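November, kitchen table, half past three

Toy veg day! I've been meaning to sort out the play shop for ages, and the pretend fruit and peppers have got as far as the table, bag and all.
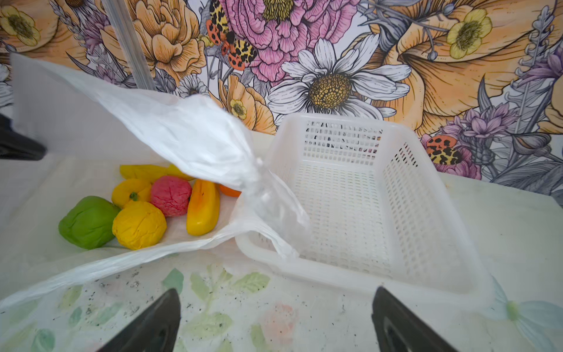 Later, with tea

I do like that green pepper, it's properly lumpy like one off the market (and the lemon has wrinkles!). The white basket with all the little holes is going to be the greengrocer's crate, and it can live on the bottom shelf next to the till. Must shake out the leafy cloth, there are bits all over it.

Kusum Vashisht rang while I was looking for the price labels and kept me 17 minutes on the subject of her loft. She's got a Palomino play oven up there going spare and do we want it? Well, yes, but where on earth would it go? I said I'd measure the alcove.

Still to do: find the paper bags, make a new sign, and write out prices. Last time a banana cost 100 pounds and the lemons were 3 pence, so I may need to have a word with the shopkeeper.

Soup for tea, I think. Real carrots.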